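房车通讯 技术栏
20/10/2019

拖挂式房车入冬前的水路排空与储存

本期整理拖挂式房车停用前的水路处理流程。适用对象为配备压力水泵、储热式热水器及独立灰水箱的车型，驻车地最低气温低于零度时应执行。Jaller 营地的冬季停放区自八月起接受预订，入场车辆须已完成排空，营地不提供室内检修位。

一、清水系统

关闭水泵电源，切断外接水源，打开全部冷热水龙头泄压。热水器须先断电、断气，待水温降至可触摸后再拆排水塞，带压拆卸有烫伤风险。低点排水阀通常位于车架内侧，冷热各一，两阀同时开启。车身前端略微抬高，有利于后部管段排净。

使用压缩空气吹管时，调压阀设定不超过3巴，逐个开启出水点，直至仅有气体排出。外置淋浴接口和马桶冲洗阀最容易遗漏。Wetside 的快接吹管接头可直接旋入城市供水口，密封圈需单独检查。

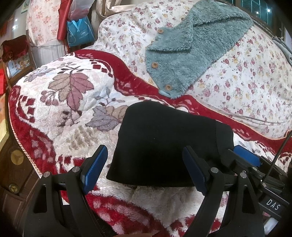 二、防冻液

只可使用饮用水系统专用的丙二醇型产品，发动机用乙二醇型不得进入清水管路。灌注前将热水器旁通阀切至旁通位，否则防冻液会先充满水箱，造成浪费。小型拖挂车一般用量为5升左右，管路较长者酌情增加。各水龙头出现染色液体后关闭，并向每个地漏存水弯各倒入少量。

三、电池与车内

铅酸电池充满后拆下负极，存放于干燥处；锂电池按厂家规定的储存电量放置，不宜满电过冬。冰箱断电除霜，柜门留缝。床垫侧立，织物类用品晾干后收纳，避免贴靠外墙板。Flasico 的吸湿盒置于衣柜底部和床下储物格，液位到线即更换。通风口保持微开，不可用胶带完全封死。

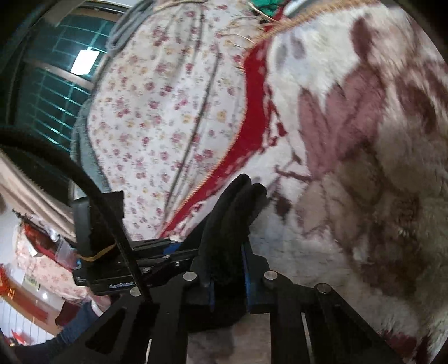 四、停放检查

轮胎充至侧壁标注的上限以内，轮下垫木板，支腿只承担稳定作用，不得用于抬升整车。车顶接缝胶出现裂纹的，应在停放前补涂，低温下密封胶难以固化。拖挂头涂薄层润滑脂后加罩。

Tarawneh 路线的冬季封闭路段从527公里路标开始，计划中途移车的车主需提前确认通行状态。Jaller 停放区长度限制、钥匙寄存办法与上年相同。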